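The basket build, part two

11/2/24

When I wrote the last post, the arm could reach but it couldn't carry anything without shaking. Most of what went wrong since then has been cabling, so that is mostly what this one covers.

The bench time is at Kikside, which is a shared workshop behind the old dairy in Sorkbridge. Members pay 32 a month and get a locker, a key and the use of anything that isn't labelled with somebody's name. I have been going since July. Ottilie Widmer has the locker next to mine and does the wiring on her own machines much more neatly than I do on mine, so I copy her where I can.

The job for this stage was small. Get the right hand to take hold of a basket, lift it, tip it towards the head so the inside is in view, and keep it there while the left hand opens. After that comes putting things in it, but I wanted the holding sorted first. The software side is a program called Eberhard that Valentin Zwahlen wrote for his own arm and lets other people use. It plays back a list of poses and lets you set a hold time for each one. I had the hold set to 60 seconds for all of this.
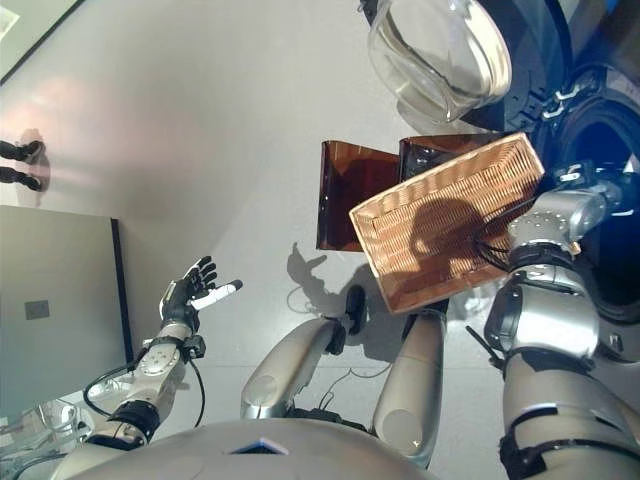
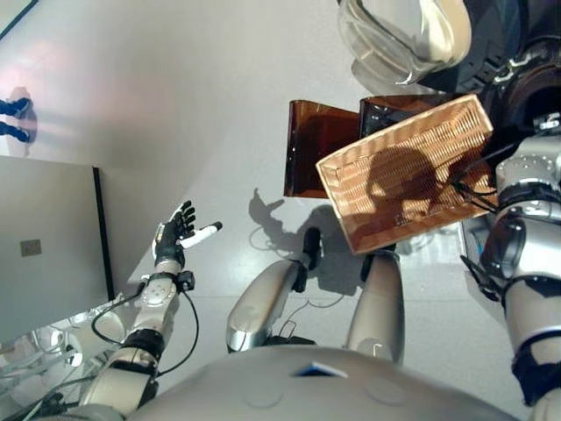 The next one is from the wrist.
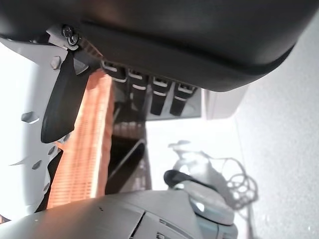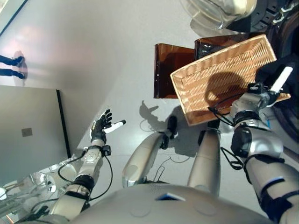 Cable slack has taken more evenings than the rest of the build put together. The first lot I bought was from Clinditz, and it was fine electrically but too stiff, and every time the forearm turned it pushed back against the wrist. I changed to a softer one and left it longer. You can see how it ended up on the left arm, where a black cable loops out from the forearm and comes back down beside it. On the right side the cables run near the wrist and some of them lie across the basket, and I don't like that much. If the hand lets go quickly, one of them could catch the rim. Ottilie thinks a sleeve over the whole bundle would do it. I think a sleeve would make it stiff again, so I am going to try moving the tie point back towards the elbow before I spend any money.

The other thing I am still working on is the grip itself. Wicker gives a bit when you squeeze it, and the current limit I was using for hard objects is too high for it. I started at the old value and the basket creaked, so I brought it down in steps until it slipped, then went back up two steps. That is where it is now. Valentin says I should be reading the finger position as well and stopping when it stops moving. He is probably right, but Eberhard doesn't log finger position yet and I would have to add it.

For anyone doing the same, the log from one evening came to 3,467 lines, and nearly 300 of those were the same warning about the wrist joint being close to its limit. I ignored it for far too long. Tipping the basket uses up most of the wrist's range, and if you start with the hand already turned inwards there is nothing left to tip with. I now start with the hand turned out and the warning has gone.

Parts changed since last time: the forearm cable on both sides, two screws in the left wrist that had been put in without thread lock, and the tie wraps, which are now the reusable sort. I have also rewritten the start pose and saved the old one under a different name in case I want it back.

Next job is the tie point, then the logging. I will put the new pose list up when I have checked it on a cold start.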